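Compressed air: leak survey before the summer shutdown

Leak surveys on the ring main start in May. Haugen will bring two ultrasonic detectors and tag each leak with a numbered card. Leave the cards in place until the repair has been signed off, even if the hissing stops when you tighten the fitting.

The last survey logged 21 leaks, most of them at quick couplers and at the drain valves downstream of the dryer. A single worn coupler can waste up to 300 liters a minute at line pressure. Replacement seals are in the Gramix cabinet, second drawer. Do not mix them with the older gray seals, which have a smaller cross section and will pass a bench test but fail under vibration. 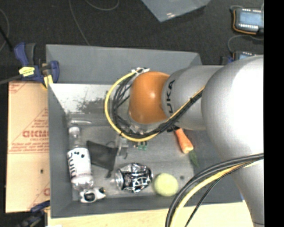 Liv Berge

Line pressure will be lowered one step at a time once repairs are complete. If a tool runs slow after a step, write down the drop number and the time of day and send both to extension 835. Please do not adjust the local regulator. The settings on the Sterix drops are locked and will stay locked until the final reading.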